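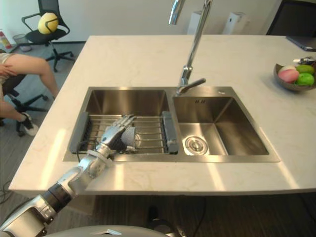
What is a double-basin sink?
A sink with two bowls side by side, divided by a wall and usually served by one faucet that swings between them.

Double-basin sinks are common in home kitchens, either against a wall or set into an island. The bowls may be equal, or one may be larger for pots and pans. Stainless steel is a usual material – it resists stains but shows scratches and water spots. Each bowl has its own drain, and the two normally join at a single trap under the counter.

An over-the-sink rack is a set of metal rods with end pieces that hook over the walls of one bowl. Dishes drain straight into the sink, and the counter stays clear. Some racks roll up for storage.

A tall gooseneck faucet leaves room to fill stockpots. The Lellgate pattern, sold by Sundqvist, is 900 mm wide and has its larger bowl on the left.

See also: Dish rack, Kitchen island, Faucet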